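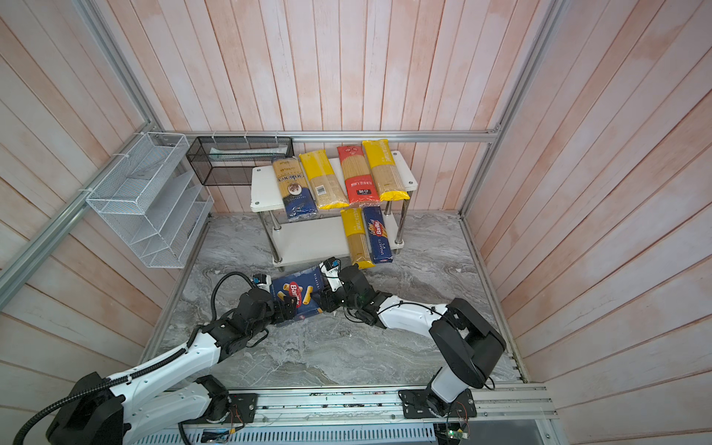 Long pasta on the upper shelf, with a blue Barilla box on the gray marble-patterned floor below.

Efua Kpodo has set up dry-goods shelves for 10 years, first in grocery stores and now for Urnico, which advises small shops and home cooks on storage. Ask her where to start and she answers with pasta.

"Everybody has it, and everybody has too many kinds open," she says. "You learn a lot about a kitchen from the pasta."

She likes a plain two-tier shelf in white. Long pasta goes on top, with the packages side by side and leaning back against the wall.

"Spaghetti standing straight up falls over the first time you reach past it," Kpodo says. "Tilt it back and it stays put."

Boxes of short pasta are harder. Most people stand them on end to save room, and she did the same until a shop owner, Ákos Szabó, talked her out of it.

"He laid them flat with the name facing out – I thought it was a waste of space," she says. "Then I watched customers find what they wanted without moving anything."

She tells home cooks to leave about 8 inches between shelves and to put the older box in front. Glass jars she can take or leave.

"If you pour it in a jar, you lose the cooking time. Then you're guessing. I cut the panel off the box and tape it to the lid, but a lot of people won't bother."

A full pantry takes her most of a morning. The pasta shelf alone should take 30 minutes, she says, and she does her own on a Monday, before she goes shopping.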